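Day 3 w/ the Zurkum trial kit, May

Bottle and the blue SORRY! button on the table this morning, gripper right in close.
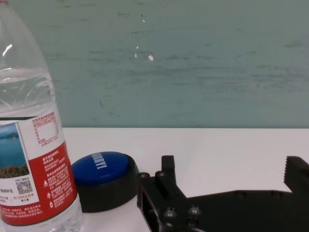
Maricruz Varela thinks 969 a month is steep for an arm we'd run mornings only, and she'd ask Kornetti for a quote before signing anyhting. Fair. Kornetti wants 682 but no wrist camera, no support line.

Manual is 202 pages, read 38. Fingers feel solid, like the teeth. Software slow to load. Call Anayeli re: the deposit, befor 4.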